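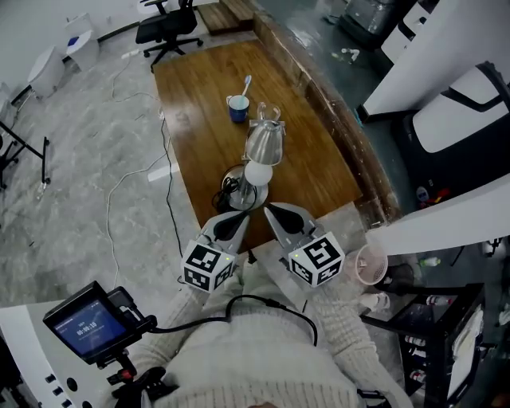 Retdale repair room to reopen with desk lamps and small fittings

The repair room on the ground floor of the old Sales building in Retdale will open again in September, with evening sessions for desk lamps and other small household items.

The room closed in spring while the wiring was replaced. Ismael Guimarães, who runs the sessions, said 523 items came through in the last full year and that lamps made up the largest group.

"People hang on to a lamp for a long time," he said. "The shade is fine, the base is fine, and then the switch goes or the cord gets stiff. They don't want to throw it out over that."

The wooden table is staying, and so is the habit of leaving everyday things on it. A silver metal lamp with a cone-shaped shade and a round chrome base was standing there next to a blue mug with a toothbrush in it. Guimarães uses old toothbrushes to get dust out of shade vents and from around sockets. Visitors are welcome to bring their own.

Each session will have 11 places, and each visitor may bring up to four items. Lamps should come with the bulb that is normally used in them, along with any loose parts such as rings, screws or shade holders. Glass parts should be wrapped separately. Items that plug in will be tested before any work starts, and again before they go home.

Edivaldo Arruda, who owns the Brarkason hardware store on the same street, is supplying cord, plugs and switches at cost. He put the price of a new cord and plug at $4 for most desk lamps. There is no charge for labor.

"If it needs a part I don't carry, I'll say so and they can decide," Arruda said. "Some of the older fittings are hard to match."

The rewiring cost $400 more than planned – the outlets on one wall had to be moved – and the difference was covered by a sale of unclaimed items. A few pieces were left over, among them a sewing machine and two floor lamps, and these will be offered again on the first evening.

The café next door, Katia, will stay open late on session nights. Doors open at 6 p.m., and the last item is taken in at 8 p.m. Places can be reserved at the Brarkason counter. Anything not picked up within four weeks will go into the next sale.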